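# Workshop tips: setting up a table for recording pick-and-place demos

I've been collecting examples for a small learning arm in my workshop since last October, and I've made pretty much every mistake you can make with a board and a bag of toy blocks. My first batch was 114 demos and I threw out most of them! So these are the habits that stuck.

**Start with a plain board.** I use pale wood and wipe it down before each session. My old one had a glossy finish and the glare drove me nuts — the camera kept losing the edges of anything yellow.

**Buy the cheap shape-sorter blocks.** They come in bold colors, they're easy to name in a task label ("pick up the red star"), and you won't cry when one rolls under the bench. Keep a few spares in a jar.

**Don't space them evenly.** I used to lay my rows out with a ruler, and the arm learned the ruler. Now I leave some big gaps and push a couple of blocks right up against each other. The tight pairs are a pain to record, but do them anyway. 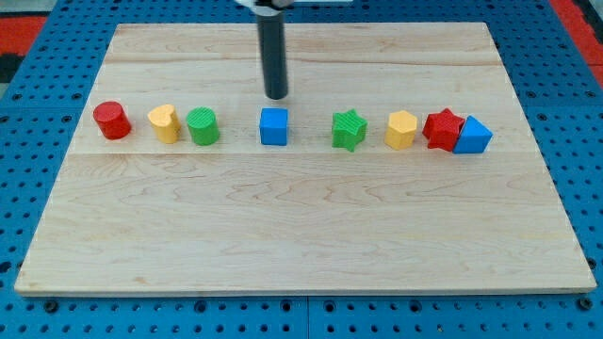

*Nine blocks in a row on the maple-colored board, with the blue cube under the arm and wide gaps on both sides of it.*

**Change one thing at a time.** Swap two blocks, record 4 demos, swap again. It's slow going (put some music on), but when a session goes bad you can tell which layout did it.

**Name your files before you start.** I use the layout number first, then the target block, so 177-green-star sorts right next to its neighbors. I keep a paper copy of the layouts in a Durkeo binder too, with little pencil sketches.

**Keep the flubs, but label them.** If I bump a block or miss the grab, I tag the run "miss" and move on. Mixing those in with the good ones by accident cost me a whole weekend once.

**Stop when your hands get sloppy.** My driving gets jerky when I'm tired, and jerky demos teach a jerky arm. I'm working toward 3,000 clean ones and there's no rush — an hour at a time is plenty for me.

Next page: cable clips and where to stick them.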